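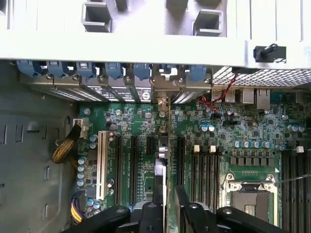 デスクトップ型ワークステーションの内部。拡張スロット周辺とマザーボード。

Dundel旧軽便鉄道跡 徒歩見学行程整備事業 中間進捗報告
提出先:Gwynne財団 地域史部門
作成:Sostham地域史見学協会(担当 Hằng Cù)
最終更新:2023年12月3日(日曜日)

1. 報告の範囲
本報告は、交付申請書に記載した作業区分A(史料整理)、B(行程設計)、C(案内人養成)、D(試行催行)、E(印刷物および多言語対応)について、上半期終了時点の状況を記すものである。会計の詳細は別紙収支表に譲り、本文では費目間の流用を要する事項に限って触れる。前回報告で「要協議」とした事項の処理結果は、該当する各項に組み込んだ。

2. 事業の概要(変更点のみ)
対象区間はBornton採石場跡からSostham旧積出港までとし、起終点に変更はない。途中のDundel渓谷部については、申請時に路盤上の歩行を想定していたが、築堤の一部が私有の放牧地に編入されていることが地籍図の照合で確認されたため、当該区間を並行する旧馬車道に振り替えた。振替後の行程でも、橋台および切通しは道路側から視認できる。軌道そのものを歩く区間は短くなるため、募集要項の「軌道跡を歩く」という表現は「軌道跡に沿って歩く」に改めた。

解説地点は申請時と同じく7地点である。ただし第4地点は、上記の振替に伴い橋台直下から旧馬車道の待避所に移した。待避所は路面が平坦で、一行が足を止めても通行を妨げない。

3. 作業区分A:史料整理
対象史料は162件で、内訳は運行日誌、貨物受渡簿、賃金台帳、写真、絵葉書、口述記録の筆記である。目録の採録はすべて終了した。デジタル化は、綴じの状態が悪い貨物受渡簿の一部を除いて完了している。未了分は解綴の可否について所蔵者の判断を待っており、許可が得られない場合は、必要箇所の筆写で代替する。

目録の項目は、資料番号、表題、作成者、作成年代、年代推定の根拠、形態、所蔵者、公開条件、関連する解説地点とした。年代推定の根拠を独立の項目としたのは前回の指摘に対応したものである。従来は備考欄に混在しており、記載のあるものとないものの区別がつかなかった。

年代の扱いについて、以下の二点を報告する。

(1) 開業年について、地元刊行物の多くが採用する年と、運行日誌の最初の記載との間に一年の差がある。日誌の冒頭は試運転の記録と読める箇所を含み、営業の開始を示すとは断定できない。解説文では両説を併記し、根拠となる史料を注に示す。

(2) 廃止の時期は、旅客営業の終了、貨物営業の終了、軌条の撤去のいずれを指すかが文献により一致しない。本事業では貨物営業の終了をもって廃止とし、他の二つは別の出来事として記述する。見学者からの質問が多い項目であるため、案内人用の手引きにも同文を収める。

口述記録については、話者または遺族の同意書を確認した。同意の範囲が館内閲覧に限られているものは解説文に引用していない。匿名を条件とするものは、職種のみを記し、勤務地を伏せた。

公開用目録の画面は試作の段階にある。検索語の異表記(地名の旧綴り、停留所の通称)への対応が未了であり、特にBornton側の停留所は、同一の施設が史料により三通りに呼ばれている。典拠表を作成し、代表表記を定めた上で、他の表記からも参照できるようにする。

4. 作業区分B:行程設計
行程は、全区間を歩く通し行程と、Sostham側の後半部のみを歩く短縮行程の二本立てとした。両行程とも路線バスの停留所を起点および終点とする。短縮行程は申請時には計画していなかったが、高低差の大きい渓谷部を含まない経路への要望が事前調査で複数寄せられたため追加した。解説地点は通し行程と共通で、第5地点から合流する。

経路の踏査は上り下りの両方向で実施した。記録した事項は、路面の種別、勾配の変化点、柵および扉の開閉方法、携帯電話の通話の可否、日陰の有無、便所の位置である。渓谷部では通話できない区間が連続するため、案内人は出発前に通過予定時刻を事務局へ届け、第4地点を過ぎて通話可能となった時点で連絡する手順とした。連絡がない場合の対応は、安全管理要領の第3章に定めた。

土地所有者との協議は、通行に関するものと立ち止まりに関するものを分けて行った。通行については全員から書面で承諾を得ている。立ち止まりについては、第2地点の隣接地所有者から、羊の出産期には解説を行わないよう求められた。同時期は第2地点での解説を取りやめ、内容を第1地点に繰り上げる。

解説の順序は、当初は年代順としていたが、現地の並びと前後する箇所が多く、試行の際に理解しにくいとの回答があった。現在の版は地点ごとに主題を一つ置く構成である。第1地点は採石と労働、第2地点は用地の取得、第3地点は軌間の選択、第4地点は架橋、第5地点は旅客輸送、第6地点は事故と規則、第7地点は積出しと廃止を扱う。年代の前後関係は配布資料の略年表で補う。

第6地点で扱う脱線事故は、死者の氏名が当時の新聞に掲載されている。子孫が周辺に居住している可能性を考慮し、案内では氏名を読み上げない。原因に関する記述は公式の調査記録の範囲にとどめ、責任の所在に関する当時の風説は扱わない。

5. 作業区分C:案内人養成
講習は座学、史料閲覧、現地実習、口頭試験の順で実施した。座学の教材は目録の記載と対応させ、すべての記述に資料番号を付した。受講者からは番号が多く読みにくいとの意見があり、本文中の番号を段落末にまとめた版を別に作成した。内容は同一である。

口頭試験の評価は、史実の正確さ、根拠の提示、時間の管理、安全上の指示の四項目による。合格に至らなかった受講者の多くは時間の管理で基準を下回った。原因は第3地点の内容量にあると判断し、軌間に関する技術的説明を削減した。削減部分は手引きの付録に移し、質問があった場合にのみ使用する。

推定と確認済みの事実を話し分ける訓練は、講習の中で最も時間を要した。案内人が「と伝えられている」「と日誌にある」「と考えられる」を区別せずに用いる例が続いたため、手引きの各文に確度を示す記号を付けた。記号の種類は、史料に明記、史料から推定、伝承の三つである。

6. 作業区分D:試行催行
10月に試行催行を実施した。参加者は通し行程と短縮行程を合わせて49名である。負傷および体調不良の報告はなかった。所要時間は、通し行程で計画を超過した。超過の大半は第4地点での質疑と、渓谷部の扉の通過で生じている。扉の通過については、案内人が先頭で開け、補助者が最後尾で閉める方式に統一した。

質問票で改善の要望が多かった項目は次のとおりである。

・第3地点の説明が長い(講習教材と併せて改訂済み)
・地名の読み方が案内人によって異なる(読み方一覧を手引きに追加済み)
・後方で声が聞き取れない(携帯用拡声器の試用を予定)
・終点での解散が唐突である(旧積出港の岸壁で短い質疑の時間を設ける)
・略年表の文字が小さい(次項参照)

満足度の集計値は、回答者の構成に偏りがあるため、本報告では成果指標として用いない。試行の参加者は協会の会報を通じて募集しており、地域史にすでに関心のある層が中心である。一般募集による催行の結果が得られた段階で、申請書の指標に沿って報告する。

雨天時の中止基準は、試行では案内責任者の判断に委ねた。一般募集の開始までに、渓谷部の沢の水位を基準とする方式に改める。水位の目視確認点は旧馬車道の石橋とし、橋脚の石積みの段を目印とする。夜間の降雨後は、当日朝に事務局が確認する。

7. 作業区分E:印刷物および多言語対応
折り畳み式の案内図は初版2000部を印刷する計画で、校正の段階にある。印刷に付していない理由は、第4地点の移設と短縮行程の追加を反映する必要が生じたためである。略年表の文字は一段階大きくし、そのために裏面の協賛欄を縮小した。財団の表示は交付要綱の定める寸法を維持している。

地図の基図は、権利処理の都合により既製図の複製をやめ、踏査記録から新たに作図した。等高線は省き、勾配の大きい区間を線種で示す。旧軌道の位置は、現地で確認できる区間を実線、地籍図から推定した区間を破線とした。私有地内の軌道跡には立入りができない旨を凡例に加えた。

翻訳は、本文の確定を待って着手する。軽便鉄道の用語は訳語が定まらないものがあるため、用語集を先行して作成した。原語の併記を要する語には印を付けている。地名は翻訳せず、原綴りのまま用いる。

8. 遅延および計画の変更
案内図の納品は、当初の予定より遅れる。一般募集の開始時期への影響を避けるため、初回の催行では片面刷りの簡易図を用いる。簡易図の印刷費は事務費の範囲で処理し、追加の交付は求めない。

公開用目録は、異表記の処理が終わるまで限定公開とする。閲覧の申請があった場合は事務局で対応する。

費目の流用は一件で、旅費の残額を携帯用拡声器の借用に充てることを希望する。理由書は別紙2として添付した。承認が得られない場合、拡声器の試用は見送り、一班の人数を減らして対応する。

9. 次期の作業
・貨物受渡簿の未了分の処理方針を確定する
・停留所名の典拠表を完成させ、公開用目録に組み込む
・案内図の最終校正、印刷、納品検査
・安全管理要領の改訂(水位基準の追加)
・案内人の追加講習(不合格者の再試験を含む)
・一般募集による通し行程および短縮行程の催行
・Bornton側起点の案内板について、道路管理者と設置位置を協議する

案内板の件は、道路管理者から視距の確保について照会を受けており、回答用の図面を作成中である。設置が認められない場合は、停留所の待合所内への掲示に切り替える。待合所の管理者には口頭で打診し、書面による申請を求められている。

10. 財団への確認事項
(1) 流用の可否(別紙2)
(2) 案内図裏面における協賛欄縮小後の割付の承認(別紙3)
(3) 短縮行程の参加者を、申請書の参加者数の指標に算入してよいか

(3)については、算入する場合としない場合の両方の集計表を次回報告に用意する。(2)の承認は印刷の着手前に必要となるため、他の二件に先立って回答をいただきたい。

別紙1 収支表
別紙2 費目流用理由書
別紙3 案内図裏面割付案
別紙4 安全管理要領(現行版)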